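Re: [cell-talk] Budget line for spare fingers?

Ottilie Kaufmann wrote:

> We're putting together next year's equipment request and I've been told
> to keep it to one arm, one gripper, and "reasonable" spares. What does
> reasonable mean for a gripper that's going to spend its life on
> cardboard? The quote from Derkia has the fingers as a separate line and
> I'm tempted to strike it. Also, did you end up leasing or buying? And do
> I need to send the form in before September or can it wait?
>
> Ottilie

Hi Ottilie, hi all,

Please don't strike the fingers! I did exactly that on our first request and spent the whole spring begging for money in tiny amounts, each one with its own form and its own signature. Put in two full sets and leave them on the shelf. If you never open the second one, great, somebody will be happy to inherit it.

Cardboard is harder on everything than people expect. The flat panels are fine, you come in at the edge and squeeze, but the dust gets into the linkage and then the torn bits start turning up in places you didn't know had a gap. I'd budget cleaning time as well as parts. We set aside six hours a month for it on paper (in real life it's less in the summer and a lot more before the holidays, when the box orders go up).

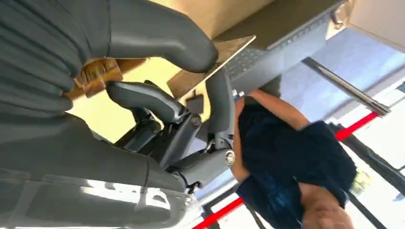 Posted by Sebastião Conceição to cell-talk, 4:40 pm

A small brown piece with a ragged edge, like the one stuck between the housing and the lower finger there, is the sort of thing I mean. Cheap to deal with if you've written down whose job it is. Look at the cables too while you're at it – they run right through the linkage, and our quote from Malto didn't include a spare set until I asked. It came to 147 on top, which is nothing next to a week of waiting for a delivery.

On lease or buy: we bought the arm and leased the gripper for the first year. I'd do it the same way again. Jakum wanted us to take both on one contract and the monthly figure looked lovely, but the early exit terms were awful and I couldn't get anyone to change them. Ask for the exit terms before you ask for the price, is my advice, and get them in writing.

Other things I forgot the first time and you might not: bench space right next to the arm for a laptop, because you WILL be sitting there with it far more than the plan says. A second power supply. Training for at least one more person than you think you need. And a small open line for boxes and panels to practice on. I put down 600 for the year and nearly all of it was gone by the end of the second quarter, so go higher if they'll let you.

As for the form, ours had to be in before September, but I think your building runs on a different cycle from mine, so check with your own purchasing people. I can send you my spreadsheet if that's any use. It's ugly and half the column names are in Portuguese, but the totals add up.

Sebastião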